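Sim pose estimator keeps locking onto the arm's shadow

stitdale_priya
Okay so I'm losing my mind a little. Two-arm sim, white table, one black square as the target.

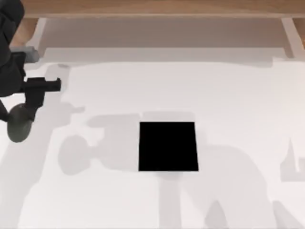 My detector thresholds on gray, then fits a box. Out of 256 resets it put the box on a shadow 70 times! The planner then happily sends the gripper to a patch of bare table. Do I just turn shadows off in the renderer?

ashokd
Yeah, kill them. You're debugging the planner, right? Get that working first.

mbolger
Please don't lol. We did that on Plisus and the policy fell apart the minute it saw real lights. Randomize the light direction and keep the shadows in.

ashokd
Sure, later. She's got a bad threshold, not a training problem.

stitdale_priya
Threshold was at 129, fwiw.

ekkachai_s
Way too high for a black target, those soft grays fall right under it. Try 29 and reject any blob touching the image border.

stitdale_priya
Ooh, trying 29 now. Shadows stay on for the moment (sorry Ashok).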